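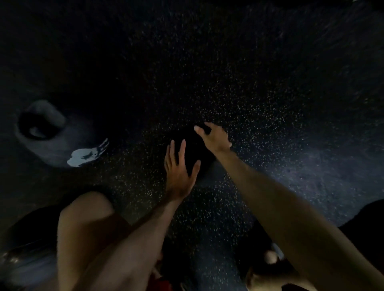 Learning to Fall at Forty-Six

By Ysaline Le Goff

My knees started making a noise in January of last year. A sort of gravelly crunch, like somebody walking up a driveway, every time I took the stairs to my apartment. I told my sister, who told me to get a hobby that wasn't sourdough, and one thing led to another and I ended up paying for two months at the climbing gym in Lunedham, the old mill town where I've lived since my divorce.

I should say I'm scared of heights. Not in a cute way. I once crawled off a pedestrian bridge on my hands and knees while a school group waited behind me. So bouldering made sense, kind of, because there are no ropes and the walls aren't all that tall and there's a big squashy mat under you the whole time. What I hadn't thought about was that with no rope, the way down is very often just... down.

The first session is all falling. You stand on the mat and sit backward and roll, arms crossed over your chest like a vampire, and then you do it from a foothold, and then from a bit higher. I hated it so much! I'm a grown woman with a mortgage and I had a lump in my throat over a two-foot drop. The teenager teaching us was very kind and looked at the ceiling until I'd pulled myself together.

Then I went home and slept for nine hours.

I've tried plenty of exercise over the years. I had a rowing machine (a Setness, secondhand, sold again within the year), I did a spin class for a while, and I ran one very sad charity 5K in the rain. All of it left my head free to go on fretting about work. Climbing doesn't. When you're hanging off a sloper, which is one of those big smooth rounded holds with no edge to grab, you can't think about your inbox. You have to keep your weight low and your arms straight and trust the skin of your palms, and the second you start wondering if you replied to accounts payable, off you go.

The vocabulary took me a while. Jugs, crimps, pinches, beta. Beta is the word for how you do a route, and people will give you theirs whether you'd like it or not, though the regulars on weekday mornings are good about asking first. I've gotten fond of them. We talk about elbows and soup, mostly.

The money side isn't terrible. I rented shoes at first, then bought a pair of Baudrys for 50 dollars in the end-of-season bin, and they hurt, and then they stretched and hurt less. Chalk lasts forever. Don't buy the fancy brush.

My big outing was in the fall, when I took the train up to Gromirano to touch some real rock. I'd pictured something heroic. The boulders sit in a cow pasture, nearly 1,000 of them according to the guidebook, and I spent most of the afternoon on one about as tall as my refrigerator. Real rock is colder than I expected, and a lot less friendly to the fingertips — I couldn't work my phone's fingerprint lock until the next evening. I got up it on the last try before the light went, and then sat on top eating a cheese sandwich with a cow looking at me.

I'm still not good. I climb the second-easiest color at the gym, and some days I get shut down on the easiest. I still do the vampire roll before every session, a couple of times, off to the side. The knees still crunch, by the way. My doctor listened to them and said they were fine and always had been, and that I could stop asking.

My sister is coming to stay next month and has agreed to try it once. She's already asked what she should wear and whether there's a café. There is, and the banana bread is good if you get there before noon.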